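Folding Study — short report, Larko group

Goal: find out which clothes slow people down. We did ours on a bed, not a table, same as most of us do at home.
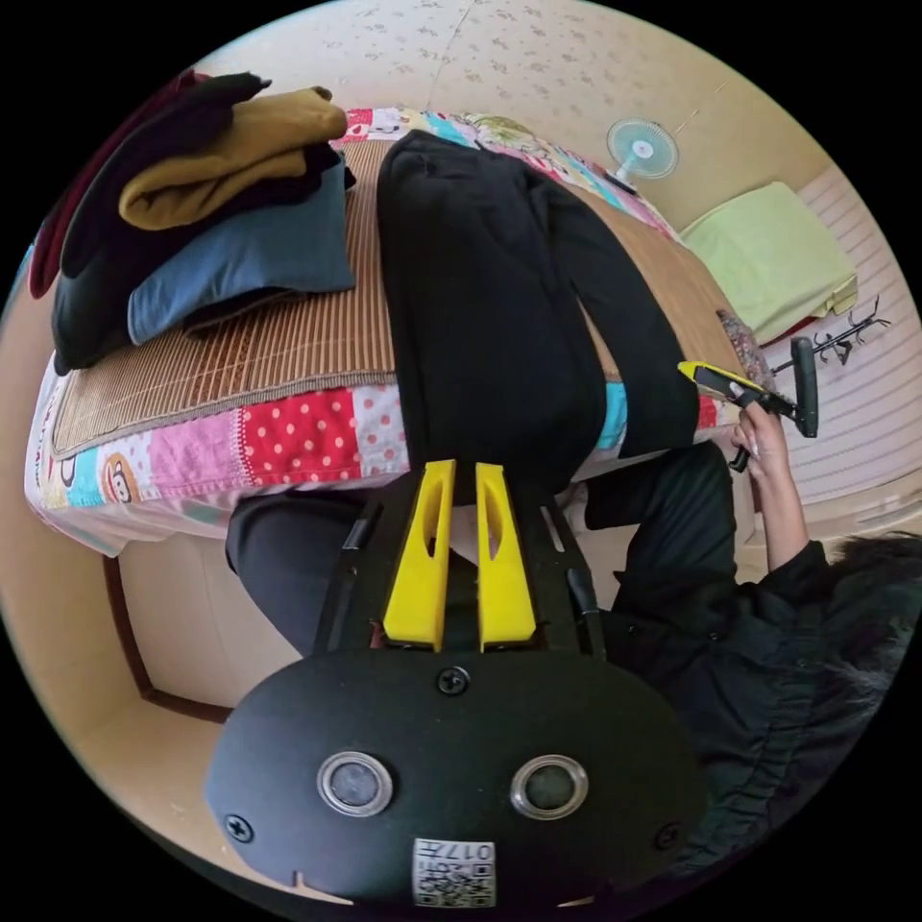 Long pants were the worst part of our plan. Legs never line up the first time. We start with them flat on the mat, both legs pointing the same way, and go from there.

Sleeves next. Nobody in the group agreed on those.
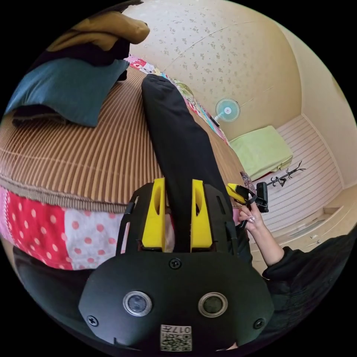 Atif Shaikh, student, report writer
Nov 14, 2019

Dark cloth is hard to judge, you lose the creases. The striped mat helps a bit — you can use the lines as a guide.

Geert Desmet kept the notes, 2 pages, mostly readible.
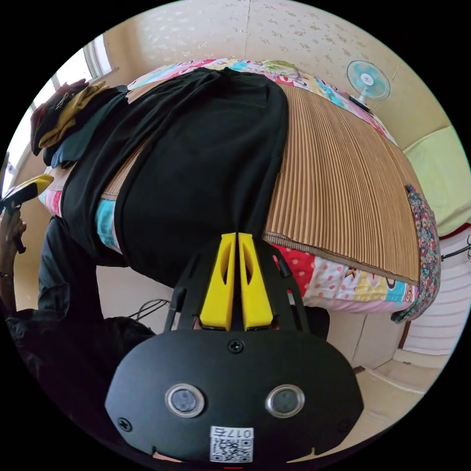
Edges matter more than we thought. A piece that hangs over the side pulls the rest with it, like the black one with its sleeve down off the bed. Move it to the middle first. Still to do — towels, and teh socks.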